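Week 9: getting a robot to go where you told it (and knowing when it hasn't)

These are my notes for the second half of the navigation block. I've typed them up more or less how I say them, so apologies for the brackets. If you missed last week, read the bit on occupancy maps first or the middle section here will be hard going.

Where we'd got up to

Last time we had a policy that takes the current camera view plus a goal and spits out a short run of waypoints. No map, no laser, just colour images coming in. It looked great on the training routes! Then we moved it to a building it had never seen and it hugged the first wall it met. A lot of you asked why, and the answer takes up most of this week.

Imitation and what it leaves out

The policy was trained by copying a planner that could see the whole map. The planner is good, so it hardly ever gets into trouble, so the policy hardly ever sees trouble. Put it half a metre off the path and it's looking at views nobody gave it an answer for. Small error, strange view, bigger error. You met this in second year as covariate shift and it hasn't got any nicer.

The old fix is to let the learner drive, record where it ends up, and ask the planner what it would have done from there. In simulation that costs you next to nothing, as the planner is sitting right there with the full geometry. On a real footpath you'd need a very patient person with a joystick.

Hallach and how we use it

Hallach is the route set we've been using in the labs. There are 1028 routes in the version on the course drive, all outdoors or under cover around big buildings, and all rendered. I like it for teaching because the hard parts are ordinary: polished glass, deep shade next to full sun, paving that has more texture than the obstacles do. You don't need a forklift bursting out of a doorway to break a visual policy. A shadow will do it.

Have a think about why before the tutorial. A depth network that learned "sharp change in brightness along the ground means an edge" has learned something that's right a fair bit of the time. Kerbs look like that. So do steps. So does the shade line from any awning at four in the arvo. Dark glass is the opposite problem, a solid surface that gives the network very little to hold on to, and what it does offer may be a reflection of somewhere else.

The Duan score

We mark runs with what the lab calls the Duan score, after the project it came out of. Success gets multiplied by the ratio of shortest path to path travelled, and then there's a penalty for time spent inside the safety margin. The penalty is the part people forget to code. Without it, a policy that scrapes along a wall the whole way comes out looking like a genius.

The margin is a setting, so report it! Two papers with the same headline number and different margins haven't told you the same thing.

A result worth arguing about

Tianyou Qin ran the comparison for us in May, with the learner-drives data against the plain copied data, same network, same number of frames. On familiar buildings there was very little in it. On the held-out ones, the learner-drives version recovered from bad positions far more often, and the runs it still lost were mostly at corners, where the goal is round the other side and the camera can't see any of the ground it's about to cross.

I find the corners more interesting than the improvement. The policy has no memory past its last few frames, so cutting in close is a bet on what's there. Tianyou reckons a wider turn should be in the training targets from the start. I reckon the network should be allowed to say it's unsure and slow down. We haven't settled it, and you're welcome to take a side in your write-up as long as you bring plots.

For the lab

Train the baseline, then do one round of learner-drives and retrain. Keep the seeds in the config file. Watch at least a few failed runs from the robot's view before you look at any tables, and write down what you think went wrong while it's fresh. The Gambridge split is the held-out one, so please don't tune on it, I can tell.

Write-ups are due 14/06/2024, through the usual page. Two pages, figures included, and label your axes.

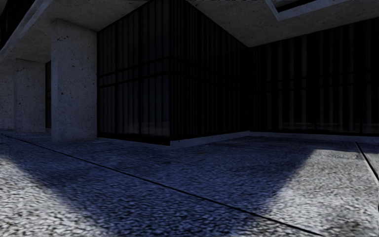
One more thing on the write-up: if your retrained policy does worse than the baseline, hand it in anyway. Check that the planner labels are in the robot's coordinates and not the map's (this gets someone every year, and one year it got me), and if they're fine, tell me what you tried next. Bring questions about the penalty term to the tutorial and I'll go through the code on the big screen.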